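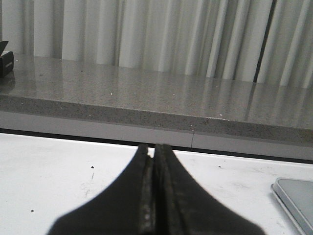

Prusto Folding Work Table, White Top

Item group: Tables and benches
Sold by: Quiambao Supply
Page last updated: 2018-08-15

The Prusto is a folding work table for shops, classrooms, packing areas and craft rooms. It stands at a normal desk height, folds flat for storage and comes with a white top that makes small parts, thread and pencil marks easy to find. We have carried it since the first version and it is still the table we sell most often to schools and small repair businesses.

It ships fully assembled. Cut the straps, unfold the legs and push the two braces down until they lock.

What you get

One table with legs attached
Four leveling feet, already screwed in
A spare brace pin, taped to the underside
Printed setup sheet

The edge clamp, the lower shelf and the Cludolen mat are sold separately.

The top

The top is a single panel with a smooth white face and a rounded front edge. The underside has a gray backing sheet to keep the panel from bowing in damp rooms. You can write on the white face with an ordinary pencil and wipe it off later with a damp cloth. Do not use permanent marker unless you want it to stay.

White tops show wear. Metal tools dragged over the surface leave gray streaks, and so do the bottoms of aluminum cases and cheap wire baskets. Most of these streaks are metal left on top of the panel, not scratches in it, and they come off with the cleaning steps below. A real scratch catches your fingernail and will not clean off.

If you do a lot of metal work, buy the Darov gray top. It costs more and weighs more, but streaks hardly show on it. The legs are the same and the tops are interchangeable.

Legs and braces

The legs are steel tube with a powder coat finish. The locking braces were changed in July. The old ones used a spring clip, which wore out on tables that were folded every day. The new ones use a drop pin. If you have an older table and the clip is getting loose, the new braces fit the same holes and you can buy them as a pair. Part numbers are on the spares page.

The maker cycles a sample brace 4,000 times as part of its own testing. We have not repeated that test here. What we can say is that returns for loose legs have dropped off with the new design.

Each foot turns to adjust the height. Turn it out only as far as you need to stop the rocking. If a floor is so uneven that the foot runs out of thread, put a hard shim under it.

Using it as a sewing or cutting table

A lot of customers buy this table for fabric. The smooth face lets cloth slide, which is good for feeding long pieces through a machine and bad for cutting them. Put down a mat for rotary cutters. The blade will go straight through the white face if you cut on it, and the warranty does not cover that.

The Cludolen mat is sized to leave a margin at the front for your wrists. It lies flat without tape. Store it flat too – a rolled mat takes days to relax, and one left in a hot car may never do so.

Cleaning

1. Brush or vacuum off grit first. Wiping grit around is how most tops get scratched.
2. Wipe with warm water and a little dish soap.
3. For gray streaks, use a white melamine sponge, damp, with light pressure. Stop when the mark is gone.
4. For glue, lift what you can with a plastic scraper and then use rubbing alcohol on a rag.
5. Dry the seam along the back edge. Water that sits there can get under the face.

No acetone, no scouring powder, no steel wool. Acetone will dull the face in seconds and the dull spot cannot be polished out.

Load and stability

Spread the weight. The table is meant for bench work, sewing machines, small printers and packing. It is not meant for standing on, and it is not a base for a drill press or a large vise. A small vise is fine if you clamp it directly over a leg.

With both braces locked there should be very little side to side movement. If there is more, check the pins first, then the bolts where the legs meet the top. They can work loose in the first few weeks. Use a 14 mm wrench and snug them up, no more.

Storage

Folded tables can be stacked face to face with cardboard between them. Do not stack them face to leg, as the bolt heads will mark the white face. For standing storage, keep them on the long edge and strap them to something. We sell a wall strap that holds two.

Ordering and delivery

In-stock tables leave our warehouse in 2 working days. Orders of 22 or more go by freight on a pallet, and you will need someone on site to sign for them. The driver brings the pallet to the door only. Inside delivery can be added at checkout for most addresses.

Check the corners of the carton before you sign. If a corner is crushed, write "damaged" on the slip and open the box the same day. We replace tops with shipping damage at no charge, but the carrier needs that note.

Warranty

The frame and braces are covered for five years and the top for one year. Stains, streaks, cuts and heat marks count as wear. Keep your order number, as the sticker under the top tends to fall off.

Questions

Bulk pricing, replacement tops and school orders are handled by Mark Anthony Gatchalian at the Quiambao sales desk. For a replacement top, please measure the distance between the leg bolts before you call – there are two patterns, and the older one is special order.

Related items

Darov gray top
Cludolen cutting mat
Brace pair, drop pin
Leveling feet, set of four
Wall strap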